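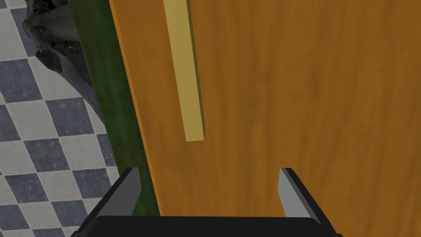

I went to the Omorano open day expecting to look at robots for an hour and go home. I stayed until they were stacking the chairs, and most of that time I spent watching a robot learn to open doors on a screen.

Doors! I have opened them all my life without giving them any credit. I have opened them with an elbow, with a hip, with a bag of groceries in each hand and a phone under my chin. And now I've watched a gripper come up to a big wooden door with a long straight handle, fingers spread wide, and I've leaned forward in my seat like somebody at a ball game. I want to argue that this is the most worthwhile kind of robot demonstration there is, and that more labs should put it in front of the public, simulated doors and failed tries and all.

First, the setting. Omorano is a small outfit on the edge of Cellolton, upstairs from a tile shop, and once a year it lets the neighbors in. The sign-up sheet had 209 names on it by the time I added mine, and the room holds maybe a quarter of that, so they ran us through in batches. My batch got the afternoon. There was lemonade. There was a table of stickers that the children cleaned out in the first ten minutes. At the front was a large screen, and next to it stood Leire Villanueva, who runs the simulation work and who had clearly decided not to dress any of it up.

"It's going to miss," she told us. "Watch how it misses."

That was the whole introduction, and I thought it was terrific.

The software they use is their own and is called Wovik. Inside it there are rooms, and in the rooms there are doors, and the robot has to get through them. The view we had for most of the session was the robot's own, looking down past its black palm and out between two gray fingers, with the door so close that the wood grain filled most of the screen. It is a strange place to look from. You lose all sense of the room. There's a slope of orange-brown wood, a patch of checkered floor off to one side, and a bar that you want to grab, and you find your own hand closing on the arm of the chair.

The first try missed, as promised. The gripper closed on air, well under the handle. A boy behind me groaned as if he had money on it. Villanueva stopped the run, backed it up, and asked the room what had gone wrong, and she waited for answers, real ones. Somebody said it was too low. Somebody else said no, it was too far away, and it only looked low from that angle. The second person was right, and we spent a good five minutes on why, with the same moment played from the side and from the robot's view until even I could see it.

I have been to slicker events. In July I sat through one in a hotel ballroom where a robot arm poured a drink, bowed, and was wheeled off before any of us could ask it to do it again with a different glass. People clapped, and I did too. I came away knowing nothing except that somebody, somewhere, had gotten an arm to pour that drink from that bottle in that light. If you want people to trust machines, or to distrust them for the right reasons, that kind of show is no help at all. It teaches you to be impressed, and being impressed wears off in the parking lot.

At Omorano we saw 20 tries in a row, with no cutting. The robot opened the door in 4 of them. I wrote the number on the back of my hand, because I wanted to get it right when I told people, and I have been telling people ever since (my family would like me to stop). Four out of twenty sounds awful. But after you have watched the sixteen, the four are thrilling. You know what had to go right. The fingers have to be turned to match the tilt of the bar. They have to go on either side of it without bumping the door. They have to squeeze before they pull, and then the pull has to follow the swing of the door, because a door moves in a curve and an arm that pulls straight back will lose its grip or fight the hinge. I had never once thought about that last part, and my shoulder has apparently known it since I was three.

Now, there are fair complaints to make about all this, and a man in the row ahead of me made the main one. He fixes garage doors for a living. He said, politely, that a door in a computer isn't a door. It doesn't swell up in wet weather. It doesn't have a hinge some previous owner painted over. It doesn't stick, and then come loose all at once and hit you in the shin. He wanted to know why he should care what a made-up robot does to a made-up door.

I liked his question better than some of the answers it got. Villanueva's was the best of them. She agreed with him. She said they change the weight of the door between runs, and the stiffness of the hinge, and the color and the light, so that the robot can't get by on memorizing one door, and that even so there is a gap, and the first day on a real door is always humbling. Then she asked him to list every way a door had ever surprised him, and she wrote it down. It took a while. He had a lot of material.

I think his complaint is correct and I still think he's wrong about whether to care. Practice in a simulation is cheap, and cheap practice is where you can afford to be bad at something. They ran 200 tries overnight before our visit, on the same door, and no hinge had to be replaced in the morning. A person learning to drive starts in an empty lot. The lot isn't the highway, and we don't hold that against the lot. What would bother me is a company that showed me the lot and called it the highway, and that didn't happen here. The word "simulated" was on the screen in large letters before the first run and it came up in nearly every answer.

The other complaint came from a friend when I got home. Who needs a robot that opens doors? She pointed out that supermarkets solved this long ago with a sensor and a motor. True enough, and if I were building a supermarket I'd do just that. But I thought of my aunt on Colombo Street, who is in a wheelchair and whose apartment has five doors, none of them automatic, in a building whose owner won't change so much as a light bulb. A helper that can carry her laundry is no good to her if it can't get out of the laundry room. Every bold plan I have ever read for a home robot skips straight to the cooking. Before the cooking there's a door, and then a cabinet door, and then the refrigerator, which pulls back at you.

So yes, I care about doors, and I care more than I did before I climbed those stairs. I would love to see this kind of open day copied. It wouldn't cost much. You need a screen, a room, and a person who knows the work and doesn't mind failing in front of children. Show the runs as they come. Let people guess what will happen next — they will, loudly, whether you ask them to or not — and then talk about why they guessed wrong. Leave the score up on the wall. If the score is poor, leave it up anyway and invite us back.

I do have a few gripes. The room was too warm, and the speaker by the window buzzed through the whole second half. I'd have liked more time at the end, when they let us pick the starting position for the arm ourselves. A girl of maybe seven put it nearly against the door, which she was sure would help, and the fingers had no room to get around the handle. She studied that for a moment and then asked for it to be moved back "one hand." Villanueva asked whose hand. The girl held hers up to the screen, and they moved it back by that much, more or less, and ran it again.

It missed on that one too, by less. She got back in line for another turn, and I got in line behind her.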